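Research news
Jul 7, 2025

Two arms, one table: first results from the Tulton handover study

The manipulation group has finished the first stage of Tulton, the project on how two robot arms can share a small workspace without a fixed timetable. The work was led by Ilse Janssen, with Dwight Vachon looking after the software and the recordings. A longer report will go on the group pages later this month.

The question behind Tulton is a simple one. When two arms work at the same table, most systems keep them apart by rule. Either each arm has its own half of the table, or one arm stops completely while the other moves. Both rules are safe and both waste time. A person washing up does not freeze the left hand each time the right hand reaches for the soap.

Janssen's approach lets each arm make its own short plan and then share only the next stretch of it with the other. An arm that wants to enter a space the other is using must slow down, and it may only go in once the other arm has given a leaving time. The arms do not share a full model of the task. They share where they will be for the next 6 steps of the plan, and nothing else. Vachon compares it to calling out "behind you" in a kitchen.

The method was trained on 3,062 demonstrations, all recorded by people guiding the arms by hand. Each demonstration shows one short household job, such as moving a bottle, putting something down in a tray or picking it up again. The recordings were made over the spring and early summer in the ground floor lab. Everyone who gave up an afternoon to guide an arm is thanked in the report by name.

Each arm has a camera at the wrist. Earlier work in the group used a single overhead camera, and the arms often hid the thing they were meant to be handling. With wrist cameras each arm has a close view of its own job and also catches the other arm from the side. Vachon found that this side view mattered more than expected. When it was blanked out in testing, the arms still finished most of their jobs but they waited far longer before entering the shared space.

The main result is a cut in waiting time. Compared with the stop-and-wait rule, pairs of arms using the new method finished the test jobs 23 per cent faster. The number of contacts between the arms did not go up. There were 2 contacts in the whole test set, both at low speed, and both happened when an arm was backing away from the tray. Backing away is poorly covered in the demonstrations, as people guiding an arm tend to stop paying attention once the object is down. More recordings of that part of the movement are planned.

See-through objects remain a weak point. Clear plastic and anything pale on a shiny surface can be lost by the wrist camera, and the arm will then close its fingers too early or in the wrong place. The group has kept these objects in the test set on purpose. Changing the lamps helped a little. Using a duller tray would help more, but Janssen would like the method to cope with ordinary metal. 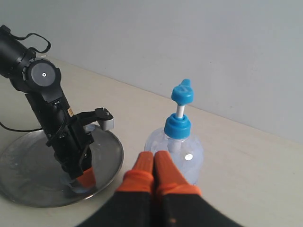

One arm at the metal tray, seen from the wrist of a second gripper, with the pump bottle behind.

The orange fingertips seen on both grippers are easy for the cameras to pick out against the black arms, and the software uses them to judge where each gripper ends. Earlier tests with black tips gave more false stops.

The next stage begins in the autumn and will look at passing an object straight from one gripper to the other. At present the first arm has to put it down before the second may pick it up. A direct pass means the two grippers must be close together on purpose, so the rule about leaving times will need to be changed. Vachon is already working on a version in which the receiving arm says when it has a firm hold.

The recordings will be shared with other groups once the file names have been tidied and the faulty ones taken out. Anyone who would like early access, or who wants to book time on the two-arm table over the summer, should write to Ilse Janssen. The table is busy most mornings but there is usually room after lunch.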